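Oiling and Maintaining a Butcher-Block Work Surface

Applies to unfinished or oil-finished solid wood tops. Last revised 1 May 2026.

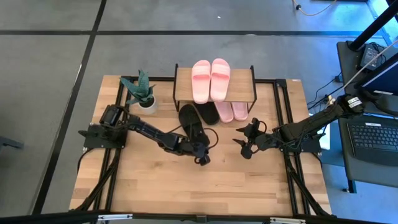 A butcher-block top is built from narrow strips of wood glued edge to edge. The strips move with the seasons, mostly across the width of the top and very little along its length. An oil finish slows the exchange of moisture between the wood and the air. It does not stop it. The procedure below covers a first treatment on bare wood and the periodic treatment after that.

Do not use this procedure on a top with a film finish (varnish, lacquer, polyurethane). To check, place a drop of water on a clean spot and leave it for five minutes. If the wood under the drop darkens, the surface is bare or the oil is worn. If the drop stays beaded and the wood is unchanged, there is either a sound oil finish or a film. Scrape lightly on the underside with a utility blade. A film comes up as clear flakes or curls.

Materials

Food-grade mineral oil, or a hardening oil such as pure tung oil
Lint-free cotton cloths
Sandpaper in 120, 180 and 220 grit
Sanding block or random orbit sander
Vacuum with a brush attachment
Nitrile gloves
Plastic scraper
Metal can with a tight lid, for used cloths

Choosing the oil

Mineral oil never cures. It is easy to apply and easy to renew, but it migrates into paper, cardboard and fabric left on the surface. Use it where food is prepared directly on the wood.

Tung oil cures by reacting with oxygen. It takes longer and needs more coats, and the result is drier to the touch and more resistant to water. It is the better choice for a desk or a bench. Check the label, as many products sold as "tung oil finish" are thinned varnish with little tung oil in them.

The times on this page were worked out with Narden mineral oil and Lustari pure tung oil. Other brands will behave in a similar way if the contents are the same. Follow the label where it differs from this page.

Preparing the surface

1. Clear the top. Remove anything clamped or screwed to it if you want an even color underneath. Hardware that stays in place should be masked along its edge.

2. Scrape off dried glue and residue with the plastic scraper, working along the grain.

3. Wipe with a cloth dampened in warm water and a few drops of dish soap. Wipe again with plain water. Leave the top to dry overnight.

4. Sand with 120 grit only if there are stains, dents or raised glue lines. Otherwise start at 180. Keep the sander flat and moving. Tilting it to chase a stain leaves a dish that shows under side light.

5. Vacuum, then wipe the whole top with a barely damp cloth to raise the grain. Let it dry for two hours.

6. Sand with 220 grit by hand, along the grain, with light pressure. Stop when the surface feels smooth. Going finer than 220 reduces the amount of oil the wood takes up.

7. Vacuum again, including the end grain and the edges.

Working out the quantity

Bare wood takes far more oil on the first coat than on later ones. The test top for this page had a face of 1170 by 587 millimeters and was treated on both sides and all four edges. It took almost 27 fluid ounces of mineral oil over the full set of coats. Softer or more open-grained species will take more. Buy extra, and keep the remainder for touch-ups.

Applying mineral oil

1. Pour a small pool in the middle of the top and spread it with a folded cloth. Cover the full surface until it looks evenly wet.

2. Give the end grain a second pass straight away. It absorbs oil faster than the face.

3. Wait 30 minutes. Add oil to any dull patches.

4. After four hours, wipe off everything that has not soaked in.

5. Repeat once a day until the surface no longer develops dull patches. On bare wood this is usually four or five coats.

6. Treat the underside with at least two coats. A top sealed on one face only is likely to cup.

Applying tung oil

1. Thin the first coat one to one with a compatible solvent. Ventilate the room.

2. Spread, wait 30 minutes, and wipe completely dry. Oil left standing cures to a sticky skin that has to be sanded off.

3. Wait at least 24 hours between coats, and longer in a cool or humid room. If the sandpaper clogs, the previous coat has not cured.

4. Apply four further coats, unthinned or slightly thinned. Rub lightly with 220 grit between coats if the surface feels rough.

5. Allow 13 days before normal use and a full month before exposing the top to standing water.

Used cloths

Cloths wet with tung oil or any other hardening oil can heat up and ignite on their own. Do not ball them up or put them in a trash bin. Submerge them in water in the metal can, close the lid, and dispose of them according to local rules. Mineral oil does not self-heat, but its cloths should still be kept away from flames.

Mounting the top

Do not fix the top rigidly to a metal base. Use slotted brackets or oversized holes with washers, so that the screws can travel across the grain. Nituvitz and Jakab both sell slotted brackets that fit standard bench frames. Tighten until the washer just grips, then back off a quarter turn.

Upkeep

Repeat the water drop test once a month during the first year. Re-oil when the wood darkens under the drop. Heating season dries the wood, so a coat in April is usually due even on tops that passed through the winter.

Wipe spills promptly. Rub black marks left by wet steel with a cut lemon, rinse, dry, and oil the spot. White rings in mineral oil generally disappear with the next coat.

Small cracks at the end grain can be left alone if they do not grow. Do not pack them with filler during the dry season. The filler will be squeezed out or will widen the crack when the wood swells again.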